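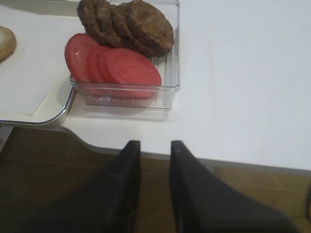
Cooked patties at the back of the tub, sliced tomato at the front.

Setting out a burger table

Posted 13/01/2021 in Tarnham Kitchen Notes

Cook the patties first and let them rest while you slice the tomatoes. You need a tray, a sheet of white paper to line it and a few clear tubs.

1. Wipe the table down and put the lined tray in the middle, within easy reach.

2. Stand the patties on edge in a tub, leaning the same way. They are easier to pick up like this than in a flat pile.

3. Fan the tomato slices in front of them. Cut them fairly thick, as thin ones tear.

4. Give anything golden and baked a tub of its own, well away from the tomato juice.

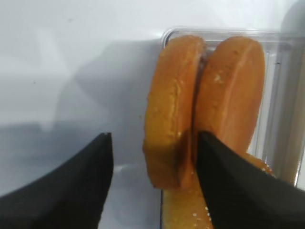 Two golden-orange pieces stood upright in a clear tub.

5. Put lettuce and cheese together in another tub, lettuce on one side and cheese on the other. Dry the lettuce well.

6. Split the buns and toast the cut sides for 3 minutes. Start each burger with a bottom half on the paper, cut side up, then add the patty, cheese, tomato and lettuce.
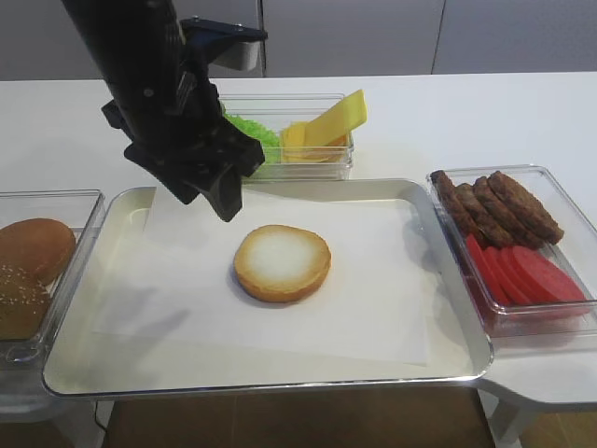 Can I slice the tomatoes the night before?
It's better to do them on the day. If you must cut them early, keep them covered in the fridge and drain them on kitchen paper before they go in the tub.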